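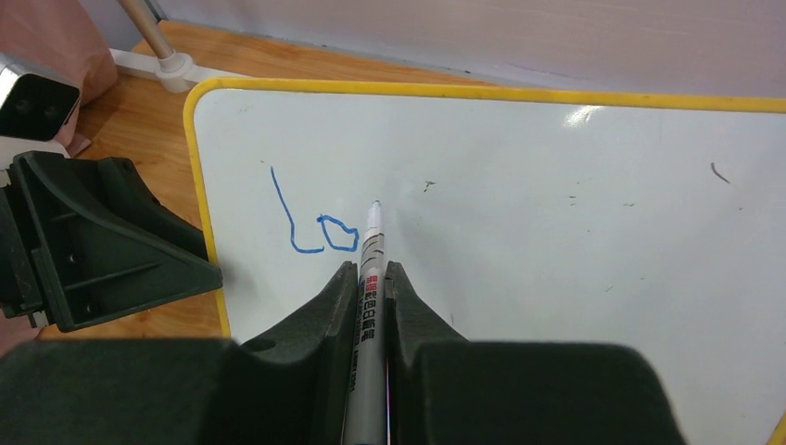

Work package 2 of the Kudell grant covers the draft practice rules for two-arm handwriting cells. Rule 5, on tool seating, was revised this period. A marker must be held upright between both fingers, with the printed barrel label in view of the wrist camera, so that a reviewer can check its rotation from the recording. The draft was issued to Donwood for comment on 23/11/2022.

Of 2,011 recordings audited against the draft, 244 were returned for relabeling. The most common fault was a missing entry for the state of the board at the start of a run. 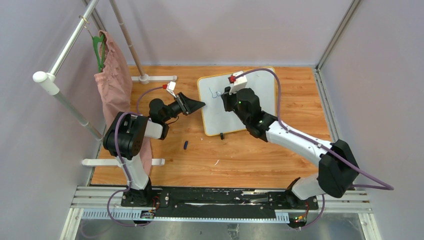 Relabeling is complete for the Detel set and continues for the Talpur set. Rule 2, on loose items within reach of the arms, remains open. Comments differ on whether such items should be removed or logged. 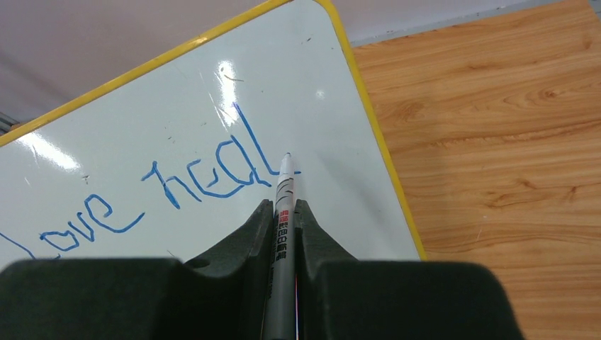

Robot Practice and Standards Team

Legibility is now scored per word. A word is passed if a second reader, working without the prompt, transcribes it correctly. Uneven letter size is recorded but does not fail a word. Imani Tillman will submit the revised scoring sheet in January.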